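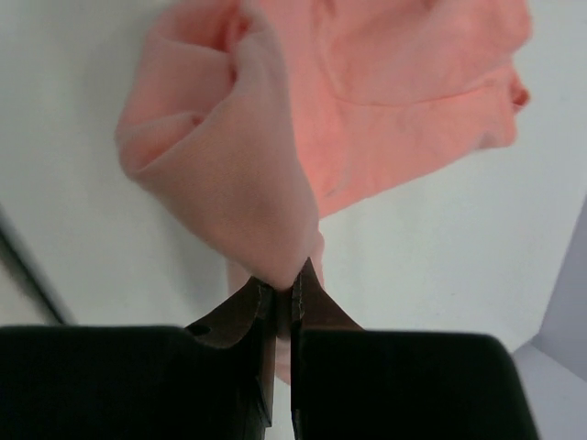
Pink shirt, fingertips closed on a pleat.

14 December 2024

Long one tonight, I have tea and nowhere to be. I spent most of the day on the handling rules for the folding cell and I want to get it down while I still remember why I changed what I changed, because in August I rewrote the whole sheet and by the next morning I couldn't have told you why half of it was there.

So. The sheet we inherited from Fostness has 38 rules in it. Thirty-eight! For picking up laundry! I'm being unfair, plenty of them are good, and the ones about reaching in while the arms are powered I wouldn't touch with a pole. But a lot of the rest was written for boxes. Rule 11 says the gripper must close on "the geometric center of the upper face." Tell me where the geometric center of the upper face of a crumpled T-shirt is. I'll wait.

What I've been trying to do is write the grasp rules so that two people could read them separately and come away agreeing on whether a pick was good. That's my whole test. "Grip securely" fails it. "Both fingertips meet with cloth between them" passes, or it mostly does, I argued with myself over "meet" for far too long and had to go eat a sandwich.

The wording I ended up with for the first pick goes: take a small pleat, one fold if you can see one, and keep the pads off the table surface. Then lift slowly and stop. The stop is new and I love the stop. The old sheet has you go straight from pick to stretch with no pause, so if you've grabbed a bit of sleeve by mistake you only find out when both arms are already pulling. With a pause in there the operator gets a moment to look and say nope, put it down. It costs a little time on every shirt and somebody at Koritach is going to complain about that, and I've already drafted my answer in my head (several versions, some ruder than others).

The part I got stuck on was the two-arm hold. Everybody writes rules for one arm and then adds "repeat for the other side," as if a shirt didn't care that it was being held in 2 places. It cares a lot. Pull too hard and you're stretching the collar of something a person wants to wear, go too slack and the middle sags and whatever you planned to do next is a guess.
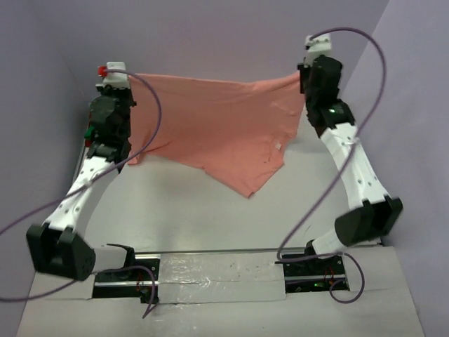
I'd like the rule to say something about level, so I wrote that the held edge should run close to horizontal before anything else happens, and that the hanging part can look as messy as it likes. I really mean that second half. I watched myself, back when I was learning this, fussing over every wrinkle before I'd let the sequence go on, and it was a waste of an afternoon. Loose folds at this stage are fine. A corner drooping is fine. Judge the edge, leave the rest for the fold rules, which are their own headache and not tonight's.

Then cables. I moved the cable check up to the very top of the sheet, before power, before you even pick out a garment. It used to be number 31! Thirty-one, tucked in between the bit on labeling bins and the bit on wiping down the floor panel. You look at both arms, you follow each cable with your eyes from the gripper down to the base, and you ask whether any loop could snag when the carriages move. If you aren't sure, the answer is no, and you don't run. I wrote it in capitals and then took the capitals out because it looked like I was yelling, and then put back one set of them. Fine. A little yelling.

I also added a line about tags. If there's a care tag, don't grip on it. It's a stiff little square sewn along one side and it makes the pleat thicker than you think. I have no measurements to back this up, only a lot of shirts, so I marked it as advice and left it out of the required part. I'm trying to be strict about that now. "Must" for the things I'd stop a run over, "should" for the things I'd grumble about. The Fostness sheet uses "must" for everything including where to put your coffee, and after a page of it your eyes slide right off.

The people in Bragança want to see the draft too, they're writing something similar for towels. I'm a bit jealous. Towels have four corners and no sleeves. I said I'd send it when it's under two pages and right now it's at two pages and a line, and the line is the one about coffee, which I've kept out of pure affection.

Still to sort out: what to call a dropped shirt. Ivel's log lumps every drop together, 390 entries under one word, and you can't tell a slip during the lift from an operator letting go on purpose. I think those need separate names. "Slip" and "release," maybe? "Release" sounds a bit grand for dumping a T-shirt back on the table. I'll try them both in the log tomorrow and see which one I type without thinking.

Tea's cold. Going up.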